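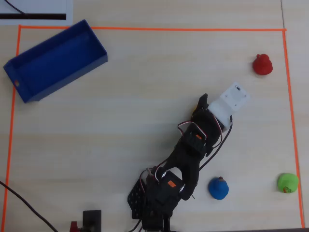 Chapter 4
Setting Up for Skin Preparation

A client's skin has to be clean, dry and settled before any foundation goes near it, and the order in which you reach for things decides how long that takes. Trainees usually learn the products first and the layout second, which makes for slow work in the early weeks. This chapter does it the other way round. Before you open a single bottle, mark out the part of the table you are going to use. Orange tape on a pale tabletop, laid in three strips along the top and the two sides, is plain enough to see from the corner of your eye, and a low-walled open tray such as the blue one can sit inside it towards the upper left. Paperwork stays outside the tape. Anything inside the tape is in use for this client and gets wiped down or thrown away afterwards.

By the end of the chapter you should be able to lay out a station for a full preparation, identify the four common skin types by look and touch, choose a cleanser and moisturiser for each, and fill in a client card without stopping the treatment.

4.1 Why preparation matters

Most complaints about foundation are really about the skin underneath. Patches around the nose come from dry flakes that were never removed. Foundation that slides off by lunchtime has often been put on over moisturiser that had no time to sink in. Allow 3 minutes after moisturising before you apply primer, and longer in November and the other cold months, when clients tend to need a richer cream.

Corey Rewi, who taught the evening course at Elasby for many years, had trainees prepare one half of a face and leave the other alone, then put the same foundation on both. The exercise is set out in full at the end of the chapter. You will need a willing partner and 40 minutes.

4.2 Terms used in this chapter

Cleanser: a product that lifts make-up, oil and dirt from the skin. Cream, gel and balm cleansers are covered in 4.4.

Toner: a thin liquid used after cleansing. Not every client needs one, and very dry skin is often better without it.

Barrier: the outer layer of the skin, which holds water in. Scrubbing damages it.

Slip: how easily a product moves under the fingers. Too little slip drags the skin, especially below the eyes.

Where a method depends on the thickness of the product, we name the one we used. The gel cleanser is Pluno and the cream is Okari - both are sold in 100 ml bottles, and you can swap them for whatever your college stocks. Akyol primer does not come in until Chapter 5.

4.3 Before the client sits down

Wash your hands and dry them on paper. Tie back long hair and take off rings and bracelets. Read the client card from the last visit, if there is one, and look for allergies first. Ask again anyway - people forget to mention a new reaction unless they are asked directly.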